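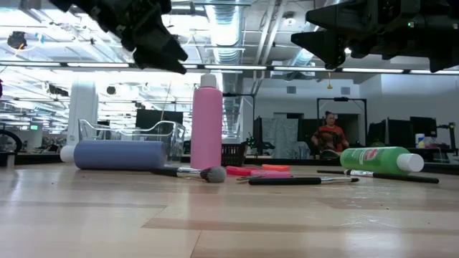 Visit > Young Visitors > How It Works > Costumed Interpreters

February
By Ottilie Plattner, Molcombe Education Office

A costumed interpreter is a person who dresses and speaks like someone from the past in order to teach visitors about history. At Molcombe, interpreters play bakers, teachers, printers and shopkeepers. Each one must keep modern things out of sight during the day. Plastic is the most common problem. A tall pink bottle with a white cap, or a lavender-blue container like the one lying on its side, would look out of place in a village shop from long ago, so such items are stored in the staff room until closing time.

Becoming an interpreter takes study. New staff members train for four weeks before they meet the public. They read old letters and newspapers, practice a trade and learn how people greeted one another. The costume room holds 458 pieces of clothing – hats, aprons, boots and coats – and each piece is checked before it is worn.

Interpreters work in two ways. Some stay in character and speak as though the past were happening now. Others wear the costume but talk as themselves. Masanobu Takagi, who plays the printer, uses the second way when he shows children how to set type.

Visitors may ask an interpreter any polite question. The print shop closes at 4 p.m.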